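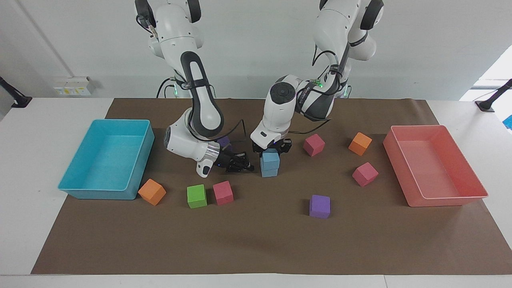 Foam blocks are easy to live with until there are a lot of them. They weigh nothing, they roll under things, and they pick up lint and crumbs. The tips below cover sorting them, cleaning them, and setting up a table so the job doesn't take all afternoon.

## Cover the table first

Put down a sheet of brown paper before you tip anything out. Plain wrapping paper or builder's paper is fine. Colored blocks show up well against brown, and so do the little crumbs of foam that come off old ones. When you're done, fold the paper in toward the middle and shake it over the trash.

Cut the sheet a few inches smaller than the tabletop. If it hangs over the edge, somebody's sleeve or hip will catch it and drag everything off. Paper from a roll wants to curl back up. Lay it curl side down and leave it overnight if you can, or tape the corners with painter's tape. Masking tape left on a painted table for a week can lift the finish.

One sheet lasts a long time. Ours has been down since August and has only been turned over once.

## Two bins, set apart

Use two open bins of the same size in different colors. A blue one and a pink one are hard to mix up, even for a four-year-old. Put one at each end of the paper and keep the unsorted blocks in between. With both bins on the same side you end up reaching across yourself the whole time.

Bins with sloped sides are better than straight ones:

- they stack inside each other when empty
- blocks slide to the bottom and don't wedge in the corners
- they wipe out with one pass of a cloth

Skip lids. A lid is one more thing to find, and small children won't put it back on anyway.

We bought ours at the Caltonness hardware store, in the aisle with the dish tubs. The ones sold as toy storage cost more and had thinner rims.

## Pick a rule before you start

Decide what each bin is for and say it out loud if there's more than one person helping. Rules that have worked here:

- warm colors in the pink bin, cool colors in the blue bin
- clean in one, needs washing in the other
- keep in one, give away in the other

Purple always causes an argument. Pick a bin for it and move on.
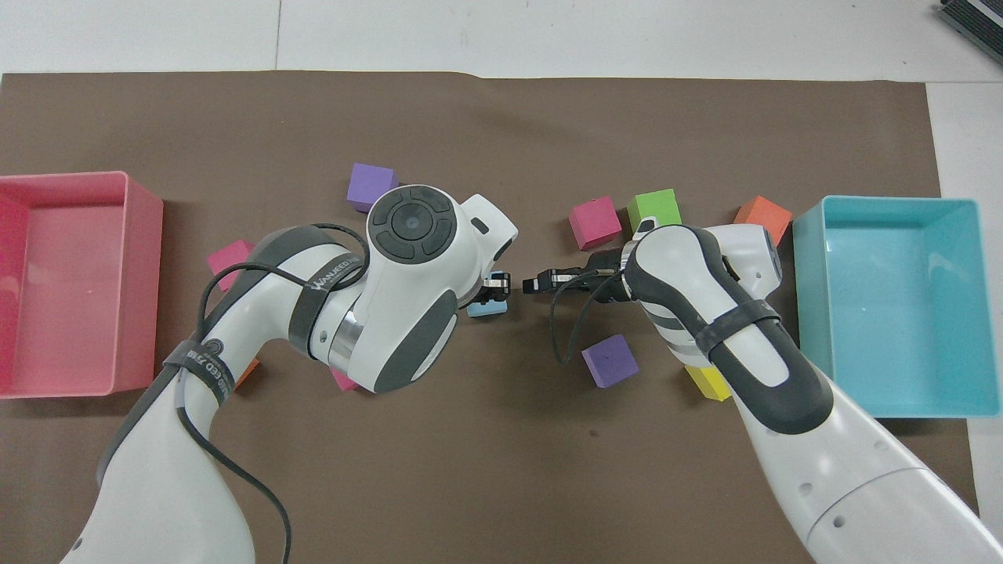

Work from the outside of the paper toward the middle, so the blocks nearest the edge go first and don't get knocked to the floor. Take one at a time. Grabbing a handful feels quicker, but you end up fishing the wrong colors back out.

If you have a big collection, don't pour it all out together. 70 or 80 blocks will bury the paper and you can't see what you're doing. Tip out a small heap, clear it, and tip out the next.

## Washing foam

Foam soaks up water like a sponge, so go easy.

1. Brush off lint with a dry vegetable brush. A strip of tape gets the hair.
2. Wipe each side with a cloth dipped in warm water and a drop of dish soap, well wrung out.
3. Wipe again with plain water.
4. Stand the blocks on a wire rack with space between them and leave them until they are dry all the way through.

Don't use bleach. It fades the color and makes the surface crumbly. Keep them off the radiator too. We left two on the one in the Kivine Street apartment and they came off with flat, shiny patches.

Ink mostly doesn't come out. Rubbing alcohol on a cotton swab will lighten ballpoint a little. Test it on a side that's already marked.

## What to throw out

Any block with a bite out of it goes straight in the trash if there are small children in the house. The same goes for blocks that leave colored dust on your hands. A dented one is fine. Squeeze it a few times and leave it overnight, and most dents come up partway.

## Putting them away

Blocks should be fully dry before they go in a cupboard. Don't put anything heavy on top, or the bottom layer will stay squashed. A mesh laundry bag hung on a hook works well for the spares.

Updated 11 February 2021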